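Gristau Channel
Staff contributor – updated August
188 shares | 4 comments

The Gristau Channel is a free-to-air television channel devoted to repair, restoration and making things at home. It broadcasts from Duan and reaches viewers across the Beveck region, with every local series also offered on the Zovel streaming service.

The channel began as a weekend block of borrowed gardening and carpentry programs. Its own productions soon took over the evening schedule, and what a colourful lot they are! The library now holds 1,937 episodes, from slow, lovely half-hours on recaning chairs to the boisterous Shed Finals, in which neighbouring towns compete to finish a build before the 9 pm news.

The best-loved program is The Second Shelf, a studio series about household goods and old electronics. Each episode follows a single job from start to finish, mistakes included, and the theme tune (played on a rack of tuned spanners) has become a favourite with school bands.
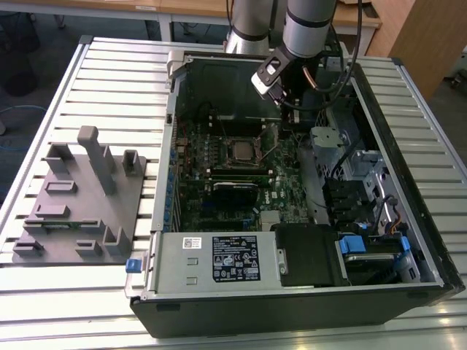 Beveck Viewer wrote to the channel's letters program that the longer episodes were the ones worth staying up for, and asked for the full-length cuts to be kept on Zovel all year. The channel agreed, and about 400 of them are now available there.

Gristau also runs an open day at its Duan studios, when visitors can sit in on a recording and try the sound desk. Tickets are free, but they go very quickly – the queue is practically an event in itself.

Comments (4)

mulga_jo: Still humming the spanner tune.

Tern22: The Shed Finals should be two hours long, minimum.

northside_pat: Does anyone know if the chair episodes have captions on Zovel?

mulga_jo: @northside_pat yes, all of the ones I've watched did.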